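Bedroom Build, Page 3: The Simulated Room

For anyone who landed here from the Rultarside forum thread, hi! I'm the person who has been trying to build a tidy-up robot at home since February, and I've hit the point where I wanted pictures up before I break everything again. The real arm I can afford is a secondhand lump with one good joint, so most of the work happens on my desktop, in a simulated bedroom with a simulated Franka arm. I call the whole project Kultgate (it was the name of an empty folder and it stuck). The scene has the arm, a chest of drawers, a bed, a table, and a pile of small stuff that somebody ought to put away, and that somebody is going to be a Python script if it kills me.

The house style is grandma's guest room. I started with plain gray boxes for furniture and got so bored looking at them that I spent a whole evening on wood textures when I should've been fixing the grasp code. No regrets, the burl veneer is gorgeous! It also does something useful: if the vision side only ever sees plain gray boxes it falls apart the minute you show it wood grain, and the streaky stuff makes it work for a living.

Everything runs on a machine with 64 gigs of memory and a fan that sounds like a leaf blower. A batch is 500 tries at one task, I start it before bed and look at the numbers over coffee. My current headache is long skinny things on flat surfaces. Boxes I can grab all day.
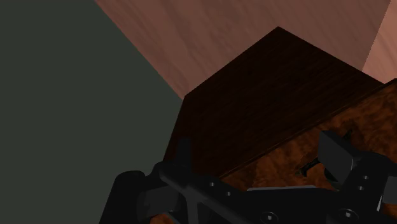
Gripper's-eye view, fingers spread at the corner of the dark cabinet, with the burl front I'm so proud of.
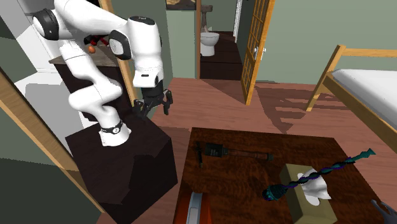 The wider room, bathroom doorway and all. Tissue box and twisty wand are on the table up front.
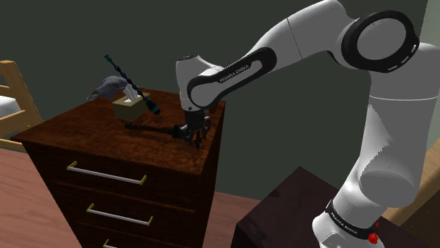 Fingers down at the end of the black rod on the chest of drawers.

Severyn Derkach wrote in after the last update to say I'm making life hard for myself by grabbing rods at the end. "Take it near the middle and your wrist torque problem goes away," he says, and he wants to know why my planner doesn't just look for the balance point. He also thinks the fingers should close slower in the last bit of travel, and that I should log the contact force on each side separately so I can tell a bad grasp from a bad lift.

Fair points, all of them. The balance point thing is on my list, but the planner picks from a set of candidate grasps I wrote by hand back when the only object was a block, and the rod got whatever was left over. I've rewritten that part twice already and I don't love either version. The slower close I can do tonight, it's one number in the config. Separate force logs too, I think, if I can find where I hid that function.

Other things on the bench right now:

Collision shapes. The pretty mesh and the shape the physics uses are two different things, and for thin objects mine were way too fat. I've redone 2 of them and the rest are waiting. If you use the Meltwood converter like I do, turn off the automatic hull option for anything long and twisty or you'll end up with a sausage.

Lighting. Shadows on the floor are still pretty hard and angular. I'd like them softer but every time I touch the light settings the render slows to a crawl.

Drawers. Not started! I keep telling people I've started.

Next page goes up when the new grasp set has been through a full batch. If you've got a decent way of generating grasps for skinny objects, leave it in the comments, and please say which simulator you're on so I can tell if it'll port.

Last edited 20 July 2026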